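我们的机械手 Fluvel 是怎么学会拿东西的

写给八岁到十二岁的读者

在 Clallstead 的共用工坊里，有一张长桌子。每个星期三的下午，孩子和大人在这张桌子上一起做一只机械手臂。它的名字叫 Fluvel。这篇文章给你讲，它有哪些部分，它怎么动，还有为什么我们先让它在电脑里练习。

Fluvel 有什么

一只机械手臂和你的手臂有一点像。你有肩膀、手肘和手腕，Fluvel 也有可以弯的地方，我们叫它们“关节”。每个关节里面有一个小电机。电机转一点，手臂就动一点。

手臂的最前面是“夹爪”。你的手有五个手指，Fluvel 只有 2 个。两个手指靠近，就是夹；两个手指分开，就是放。用 2 个手指已经可以拿很多东西，比如积木、橡皮、小盒子。可是系鞋带就不行了。

把全部零件装在一起，我们用了 34 颗螺丝。第一次装完以后，盒子里还剩 2 颗，所以我们又拆开了底座，找到了它们应该在的地方。如果你也在家里做东西，请把螺丝放在一个小碗里，不要放在地毯上。

Fluvel 怎么知道去哪里

机械手臂自己什么都不懂。要有人给它写命令，命令一条一条地写，像做菜的步骤：

往前走一点。
张开手指。
往下走。
合上手指。
往上走。

这样的一组命令叫“程序”。我们写的第一个程序有 21 条命令。其中有一条写错了地方：“合上手指”写在了“往下走”的前面。于是 Fluvel 先握好了“拳头”，然后去敲桌子。声音很大，旁边做木工的叔叔也抬头看了。

为什么先在电脑里练习

敲桌子那一次以后，我们决定先用一个电脑程序，它叫 Droltlow。在 Droltlow 里面有一只假的 Fluvel，还有假的桌面和假的东西。这种练习叫“模拟”，也叫“仿真”。

模拟有点像玩电脑游戏。游戏里的汽车撞了墙，没有人受伤，汽车也不用修。模拟里的手臂撞了东西也一样，按一下“重新开始”，就可以再试一次。

模拟里的颜色和形状是电脑算出来的，所以有的影子看起来像一格一格的楼梯。你不用担心，这不是你的眼睛有问题。真的影子的边没有这样的格子。

从手指旁边看

人看桌子，一般是从上面或者从旁边看。机械手臂也可以有一个“眼睛”，就是摄像头。在模拟里，我们可以把假的摄像头放在离夹爪很近的地方。这样看东西，东西会变得很大，有时候大得看不到全部。你可以自己试一试：把一个杯子拿到鼻子前面，你还能看见杯子的底吗？

看模拟画面的时候，我们先找手指。找到了手指，就知道它们和东西的位置对不对。在下面这个画面里，两个手指是黑色的，一个在左下角，一个在右下角，中间是一个很大的红色的东西。左上方还有另一个红色的东西，上面贴着黑色条纹的标签。标签上有几个白色的小圆点，你能找到它们吗？ 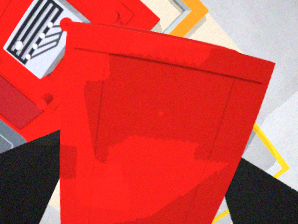

你可以在家里做的小练习

没有机械手臂也可以练习。请准备一支笔、一张纸和一块橡皮，再请一位朋友来当机器人。

先让朋友用手帕蒙上眼睛，坐在桌子前面。他只能用大拇指和食指，这就是他的夹爪。你把橡皮放在桌子上，然后在纸上写命令，一条一条念给他听。他只可以做你说的事，不可以自己猜。

如果他没有拿到橡皮，请看看你的纸，想一想是哪一条命令不清楚。“往左”是往左多少？一个手掌，还是一根手指那么宽？改好了，再念一次。然后交换，你来当机器人。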